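How to Store Flat Folders and Sheets in an Open Cabinet (Without Buying a System)

Posted 15 Apr 2019

Every January the storage companies tell us we need a system. I've bought two of them over the years, and both ended up as clutter that needed storing.

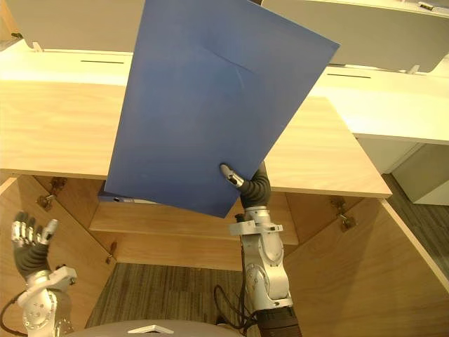 An open cabinet with a shelf inside will hold most of the flat stuff in a house: folder covers, plastic sheets, poster board, cutting mats. The trouble is that flat things slide, sag and vanish under each other. Most advice on this is aimed at selling you dividers. Try the following first.

1. Take everything out. I know, every guide says this. Do it anyway, but skip the part where you sort by color. You won't keep it up past the weekend.

2. Measure the opening, then measure your biggest sheet. Don't trust the size on the label. I ordered a Nultura shelf insert listed as 516 mm wide and it would not go into the space I had for it.

3. Decide between standing and lying. Stiff board can stand on edge if it's packed snugly. Anything that flexes should lie flat, whatever the package says. A sheet left leaning for a whole winter will take a bend, and I have never had much luck getting one out. The heavy-books trick helps a little. The hair dryer trick ruined a good cover.

4. Put the largest piece at the bottom and work up. If a sheet sticks out past the shelf, it doesn't belong there - try it behind the cabinet or under a bed.

5. Hold big sheets by two edges when you slide them in. Pinching one corner puts all the weight on that corner, and thin plastic creases easily.

6. Leave the top clear. A countertop with a pile on it gets a second pile.

The whole job took me 60 minutes, including a long argument with myself over a stack of old covers from the Berge store in Drurville. I kept two.

Do you need labels? The Brurnberg catalog thinks so. On an open shelf you can see what you have, so I'd save the money. If you still can't find things after a month, you probably own too many folders.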